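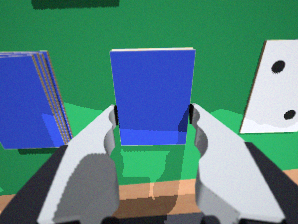
Page last changed: February

Gratbridge Robotics Club
Card Table Project: Inspection Checklist, Simulation Stage

This checklist is completed by the student team and reviewed by the Isotton section before any program is moved to the Sandgate bench arm. Items are marked Pass, Hold or Repeat.

1. Arm base seated on the tabletop model, no overlap with the mat. Pass.
2. Joint speed limited to 40 percent for all approach moves. Pass.
3. Wrist held vertical over the mat before the fingers descend. Pass.

Comment: The limit in item 2 is stored in the project settings. Teams may not override it in individual scripts.

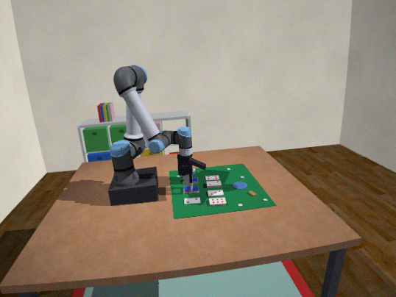 4. Stop command tested from the keyboard and from the Boiko control panel. Pass from the keyboard. Hold on the panel, pending a second test.
5. Grip force set no higher than 5 newtons for cards. Pass.
6. Path clear of the blue disc and the small block beside it. Pass.

Comment: Item 6 must be checked again whenever the card layout is edited. A saved path is not accepted as evidence for a new layout.

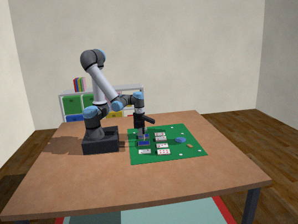 7. Run log saved under the team name, with the program version. Repeat. Two entries carried no version.
8. Full sequence completed within 60 seconds without a collision warning. Hold.

Comment: On item 8, the team is to submit one uninterrupted log. Partial runs joined together will be returned.

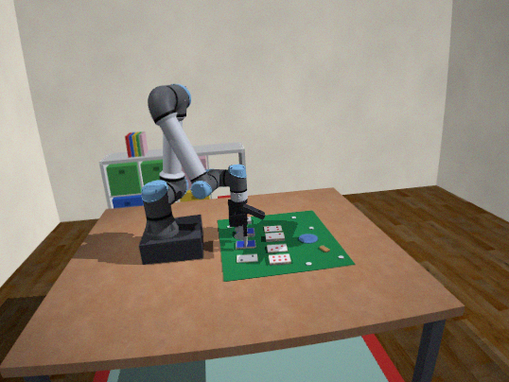

Boiko team: We request that item 8 be extended to 70 seconds. The speed limit in item 2 leaves little margin on the longer layouts, and we would prefer to keep the limit as it stands.

Reply: Extension granted for the simulation stage only. Items 4, 7 and 8 remain open and are to be resubmitted by Tuesday.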